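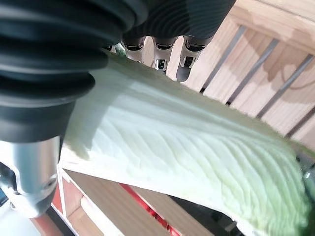 3 min read

Wed 21 December

Heating, continued. Outside temperature at 07:00 was minus two, which finally gives me a proper load to test against. The last three weeks have been too mild to learn anything useful and I had started adjusting valves out of boredom.

Flow temperature at the boiler is set to 53. It was 63 when we moved in, and the previous owners seem to have left it there all year. At 53 the house reaches 19 downstairs by nine in the morning if the programme starts at half past five. The back bedroom does not reach 19 at any hour. It sat at 15.5 when I read it before breakfast and had crept up to 16.5 by lunch.

The back bedroom radiator is the last on the run and I have suspected the lockshield for a while. Closed it fully, counted turns: one and three quarters. Opened it to the stop, then went round the others upstairs and took a quarter turn off each. Landing radiator went down to half a turn open, and it still got too hot to leave a hand on. Small rooms near the pump take everything if you let them.

Readings with the clip thermometers, forty minutes after the change, back bedroom: flow pipe 48, return 33. A drop of 15 degrees is too much. I want something nearer ten at this flow temperature. Either the pipe is partly blocked or it is simply narrow. The boards are down under the wardrobe and I am not lifting them before the new year.

Bled it anyway. A short hiss, then clear water, no black. I take that as mildly against the sludge theory, though Siiri Heinonen says clear water at the bleed point proves very little and that the stuff sits along the bottom. She had the same trouble in her place at Lerwood and ended up taking the radiator off and hosing it out in the garden. She did this in April. I can see the sense in April. 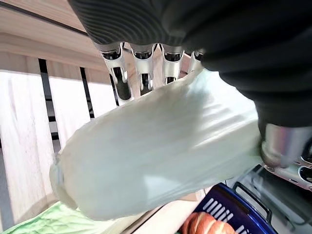

Ribbed black covering and silver finger segments.

Rang Modise about the replacement thermostatic head for the dining room. They do not stock the Vesetti one any more. The Rillora fits the same thread, or should, with an adaptor ring that is sold separately and is out of stock. Ordered both. No date given. Until then the dining room is controlled by opening the door.

System pressure: 1.4 cold, 1.9 hot. It was 1.4 cold at the last entry too, so the weep at the airing cupboard joint has stopped, or is slow enough not to show on a gauge that size. Left a square of kitchen paper under it. Dry at six this evening.

Gas meter read at 18:00. Since the last reading I make it 433 kWh, after converting from cubic metres, over a period that included two evenings with the oven on for hours. I have no way to separate the cooking from the heating and have given up trying. The weekly figure is good enough to show a trend if the weather stays put, and it won't.

Humidity in the back bedroom 68 per cent, against 54 on the landing. Some of that is just the lower temperature. Wiped the window down and moved the bed a hand's width off the outside wall – there was a faint grey bloom on the skirting behind it, which came off with a cloth. Will check again in a week.

Plan for tomorrow: leave every valve alone. Start the programme at five instead of half past and read the back bedroom at seven and nine. If it is still under 17, put the flow up to 55 and accept the cost until the cold goes.

Also need batteries for the landing thermometer. It showed 21 all afternoon and I don't believe it.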